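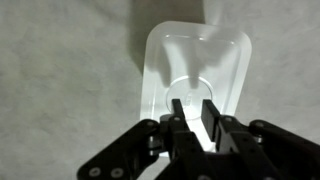 The household storage program at the Corkeck Community Resource Center begins each intake appointment with the same request: residents are asked to bring the food containers they already own. The program's coordinator, who has directed the service for four years, explained in an interview on Monday that most kitchens hold more of them than their owners expect. Many are of the plain kind, a frosted white rectangle with rounded corners, a raised rim and a ring molded into the floor. "People apologize for them," the coordinator said. "They think we are going to recommend a matching set. We generally recommend that they keep what they have and learn what it is suited for."

The program was established with support from Skakon, a regional housing association, and serves tenants moving into smaller apartments. Last year it completed 127 home visits. Staff members review cupboards, refrigerator shelves and pantry space, and leave each household with a written plan. Containers were not part of the original outline and were added at the request of tenants.

Asked what residents should look for first, the coordinator pointed to the base. "Turn it over and look for a mark. Some pieces have a recycling symbol, some have a note about the freezer or the microwave, and some have so little left that you cannot read it. If you cannot read it, use it for dry goods or for the drawer with the string and the batteries. Do not heat food in it."

The coordinator spoke at some length about shape. Rectangular containers fill a shelf more completely than round ones, and generous corners are easier to wipe clean. Translucent walls allow the contents to be checked without removing the lid, although the coordinator cautioned that frosted plastic shows a level better than it shows an ingredient. "You can tell that it is half full. You cannot always tell flour from powdered sugar. We ask everyone to label."

Labels are supplied in rolls of 50 by Lerik, a local print shop, and carry space for the contents and the date of filling. The coordinator prefers that they be placed on the short side, where they can be read when containers are stored end out.

Lids present a greater difficulty. At a recent group session in the Âu room, participants spent the first 30 minutes pairing lids with bases, and 21 lids were left without a partner. "We keep those for one month," the coordinator said. "After that they are recycled if the city will accept them. An open container is still useful in a cupboard. A lid alone is not much use, except perhaps under a plant."

The center plans to extend the sessions to evening hours in December, when requests for help with holiday cooking and leftovers usually increase. Attendance will remain free of charge to tenants of the association, and other residents may join when places are available. Participants are asked to wash and dry their containers before arrival and to bring every lid they can find.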